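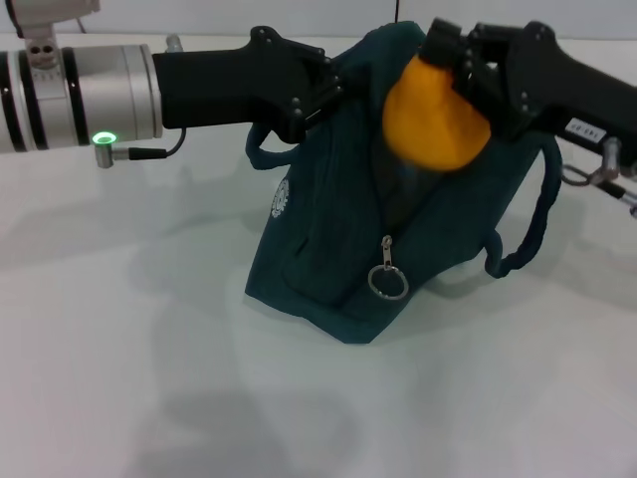

2 min read

Our brief for the December project was to study one everyday bag and work out what makes it easy or annoying to pack. Gwion Pumphrey and I picked the dark teal tote because it was already hanging in the Jenkins workroom, and because it has rope handles and I have strong feelings about rope handles.

First thing we noticed: it's soft all the way through. Put it on a table and the front creases and slumps forward (lovely to touch, terrible for finding your keys!). It never really gets a flat bottom, either – it sort of sags to a point near the middle. The little round white emblem vanished into a fold so often that Gwion stopped trying to draw it.

Then came packing. We kept a list of odd shapes, and the squishy orange thing was my favorite. It goes in fine, but it likes to poke out of the top, and you have to push it down past the opening with one hand while the other hunts for a handle. The handles flop wherever they want. One usually sticks out in a loop and the other droops down to the table, so you grab one and miss the other.

The zipper pull was the nice surprise. It has a small silver split ring under the tab, and hooking a finger through that is so much easier than pinching a tiny bit of metal.

We packed and unpacked for 3 afternoons and wrote over 50 notes, most of them about the handles. Eifion Samuel, who graded our first draft, wanted more on the fabric and less complaining, so I've cut the complaining by half.

If we did it again I'd try a stiff base panel first, then shorter ropes. Gwion wants a wider opening. We still haven't settled that one, so both sketches are in the appendix.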